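Handheld gripper kit loses thin fabric when folding clothes: jaw pads, jaw force or technique?

Asked in Grippers and End Effectors
Tags: handheld gripper, demonstration capture, cloth, pads

Question

I am trying out the Plalano handheld gripper kit before we decide on a larger order. It is the single-hand version with the standard jaw set. The work is household folding on beds and tables: shirts, knits, towels, pillowcases. Recordings are used to train a folding policy, so a dropped grasp costs us the whole take.

The symptom is consistent. On thick items (towels, fleece) the jaws hold through the full pull. On thin or stretchy items the fabric creeps out of the pads during the last part of the pull, usually when the item is being dragged flat across the bed and the far end catches on the sheet. Over the trial so far I have logged 333 takes, 60 of them lost to slip. All but a handful of the lost ones were single-layer knits or thin cotton.

What I have tried:

Cleaned the pads with isopropyl alcohol. Better for a short time, then back to the same behavior.

Squeezed harder. The trigger reaches its stop, so past a certain point extra hand force does nothing except tire the operator.

Swapped operators. Small difference, same failure.

Changed the bed sheet to a smoother one. Fewer slips, but I do not want to tune the room to suit the tool.

The manual has one paragraph on pads and it only covers how to replace them. Seller support (Dalisay, the reseller) told me the kit is "suitable for textiles" and offered a second set of the same pads.

Is this a known limit of the stock pads, a jaw alignment problem, or are we gripping the cloth wrong? And is there a reason to look at the Wuratby jaw set, which costs more than I would like to spend on a trial unit?

Edit: firmware is current. Jaw opening reads zero when closed on nothing, so I do not think it is calibration.

2 comments

How old are the pads? Ours went shiny well before the replacement interval in the manual.

Asker: Original pads, in use since the start of June.

Answer 1 (accepted)

Most likely it is grasp placement first and pads second. We ran two of these for a season of laundry tasks and now use them daily, so this is from our own notes.

The pad is small compared with the jaw behind it. If the operator closes on fabric with only the front edge of the pad, the contact area drops and the pull tends to peel the cloth out starting at one corner. With thick material you get away with it. With a single layer you do not.

Take a folded bite. Push the jaw slightly into the cloth before closing so that a fold rises between the fingers, then close on the fold. You then have two or more layers in the pads and a small flap of slack hanging under the jaw. Grip at or beside a hem, cuff or ribbed band when the garment has one. The band is thicker and stretches less than the body of the knit.

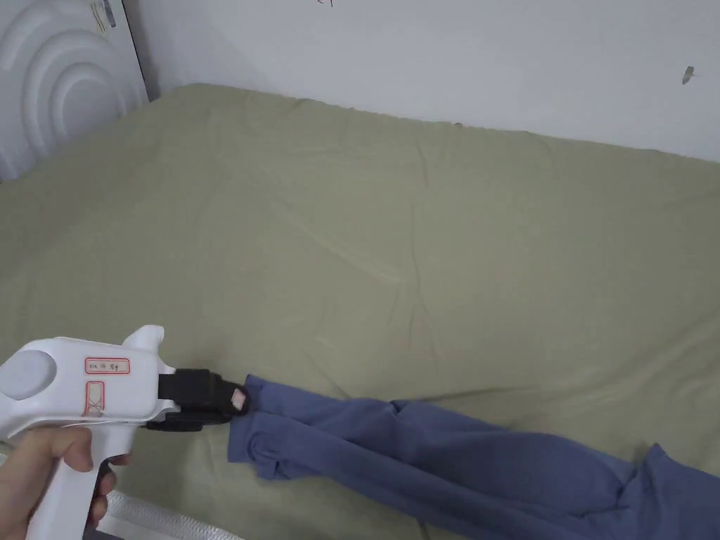 Blue knit gripped at one end on the bed, with a folded flap hanging below the jaw.

Keep the lift low. The gripped end should come up only enough to clear the sheet. If you raise it a lot and then pull, the load on the pad changes direction partway through the move, and that is where we saw creep. If the far end is dragging badly, stop and regrasp closer to it. A regrasp is a perfectly valid thing to have in a demonstration. A dropped sleeve usually is not.

On alignment: close the jaws on a strip of ordinary printer paper and pull it out sideways from the left, then from the right. The resistance should feel the same. If one side is clearly looser, the fingers are closing out of parallel. There are two screws at the base of the finger mount. Loosen both, close the trigger fully on a folded sheet of paper, and tighten them alternately while holding it closed. Repeat the strip test. One of our units arrived with this problem and the other was fine.

On pads: replace yours. They glaze. The surface takes on a slight shine and alcohol only helps until the next few grasps, as you found. I would take the free set from Dalisay and check it against the old one before spending money.

I would leave the Wuratby set alone until you have done all three. It does hold thin cotton better, but the fingers are wider and they are awkward at getting under a sheet edge or into a collar. It also changes the geometry at the tip, so recordings made with the two jaw sets should not be mixed without marking which is which.

For the purchase decision: the body, trigger and tracking are good for the price. The weak points are the pads and the manual. Budget for spare pads as a consumable and the running cost is still reasonable.

3 comments

Asker: The strip test showed the left side loose. Adjusted it and moved to folded grasps. I will report after a full set.

Do you use thread lock on the finger mount screws?

Answer author: No. You will want to adjust them again.

Answer 2

I went the other way and bought the Wuratby jaws straight off. No regrets for flat goods — pillowcases and sheets especially. For shirts they are clumsy.

One point not covered above is the trigger spring. Ours softened with use and the operators started to let the grip relax near the end of a long pull without noticing. Plot jaw opening over time for your lost takes. If the opening starts to rise before the cloth goes, it is the hand and not the pad. If it stays constant and the cloth still goes, it is the pad. Takes five minutes and settles the argument. Plarnthorpe has a free viewer that reads the kit's log files, or a spreadsheet will do.

Also, wipe the sheet with a lint roller. Lint on pads is half of all slip in my opinion, though I have not measured it.

1 comment

The lint point is real for fleece. Less so for knits.

Answer 3

just put rubber bands round the fingers, works fine for me

2 comments

This covers the stock pads and changes the closed position. The zero will be off in the logs.

ok but it holds

Follow-up from the asker, July 4, 2024

Results after the alignment fix, new pads and folded grasps, same sheet and same mix of items as before: 461 takes, 18 lost to slip. I changed all three things close together, so I cannot say how much each one contributed.

I plotted the jaw opening for the old lost takes as suggested in Answer 2. In most of them the opening was flat until the cloth left the jaws, so the spring is not the main cause here. A few did show the hand relaxing, all from late in a session. We now take shorter sessions.

The remaining losses are nearly all thin cotton gripped in the middle of a panel, away from any hem. I have ordered one Wuratby set to test on those items only and will keep the recordings in a separate folder.

Accepting Answer 1.

Dong-hyun Chae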